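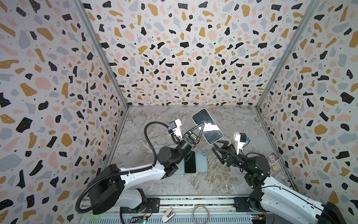 Chips in mustard, black, pink and grey-blue on the walls, marble veins on the floor.

A day at the Doherty terrazzo works in Sedthorpe
By Mehrangiz Kermani

I have lived in England for many years, but until this May I had never been to Sedthorpe. The train takes a little more than an hour from my town, and the last part goes so slowly along the river that one can read the names on the boats. I went for the open day at Doherty, where they make terrazzo floors and tiles. The hall where I grew up had a terrazzo floor, grey with green pieces, and my grandmother washed it every evening in summer. So I had a personal interest.

The works are a walk of 17 minutes from the station, first through the market and then down a long street with a chapel. I followed the signs, which were good until the chapel and then stopped. A man with a dog sent me the right way. At the gate I received a paper badge, a pair of plastic glasses and a map of the yard, and I was put in the group for half past ten.

The stone store

We began outside, where the stone lies in open bays with a roof over them. The pieces are sorted by colour and after that by size, and the smallest are almost sand. Our guide, a young woman who had learned the trade from her uncle, let us put our hands in. She said that visitors always ask for the white, but that white is difficult, because every white is a little different from the last delivery. The black was the most beautiful when she poured water on it.

They still use some coloured glass, though less than before. I asked for the reason and she said it is mostly fashion. In the eighties they had orders with nothing but green glass.

Mixing and pouring

The mixing room is loud and we stayed there only a short time. The cement is mixed with pigment first, and the chips come in later. A floor that is poured in place looks different from a tile, she explained, as the man who pours it throws extra chips on the surface by hand, like somebody who feeds hens. She showed us with an empty hand how the wrist should move. An older gentleman in our group, who had been a tiler, did it much better than the rest of us.

We then saw the grinding. The first grinding is ugly: the surface comes out grey and full of small holes, and they fill these and grind again. I had thought the shine was a kind of varnish. It comes from the grinding itself, with finer and finer stones.

In the next room stood samples of Grondura, their newer material, with resin in place of cement. It can be made much thinner and is sold for stairs and kitchens. I found it a little too perfect, but I must admit that it was warmer under the hand.

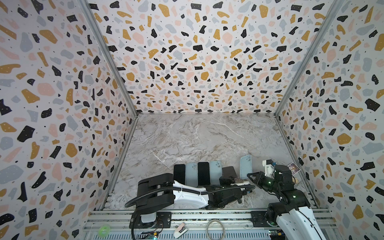 Phones and phone cases on a grey and white marble look, with the speckled pattern behind.

The talk about pattern

After lunch there was a talk in the Ranier Room, upstairs above the offices. It was planned for 29 people and I think around 40 came, so I sat on a window sill. The subject was how terrazzo became a printed pattern, on wallpaper, on cushions, on wrapping paper and on cups. The speaker was not angry about it, as I had expected from a person who makes the real thing. She said the print had brought them young customers.

She gave us some advice for looking. In a printed terrazzo the chips are often all the same kind of shape, flat and with clear corners, and sooner or later one finds the place where the pattern begins again. Designers also like to put small white dots inside the dark chips, which gives them some life. In a real floor one chip may have a vein and the next one nothing at all. Marble prints are harder to judge, she said – there one should look for two veins that are identical.

Somebody asked if it is bad taste to put a terrazzo wall together with a marble floor. She answered that the Italians did much wilder things, and that a quiet grey below can carry a busy wall above it. I wrote this down for my bathroom.

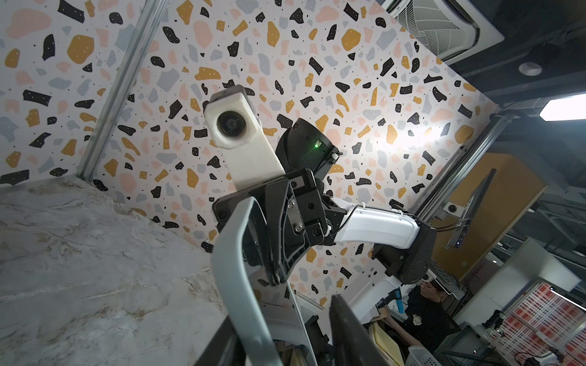 The shop and the way home

The shop is one room beside the gate. They sell ends and seconds, and for me this was the best hour of the day. A small tray costs 24 pounds, a square of mixed offcuts much less. I bought four tiles with one damaged corner each, grey with black and a little yellow, and carried them home in my rucksack. I do not recommend this to anybody with a bad back.

The tea was good and the cakes were finished by three o'clock. There are stairs to the talk and no lift, so please ask at the gate if this is a difficulty for you. Parking is in the field behind the works, with space for 200 cars, but it was muddy near the entrance and I was glad to be on foot.

I took the train at ten to five. The four tiles now stand on my kitchen shelf, and I still have to decide which of them goes under the teapot.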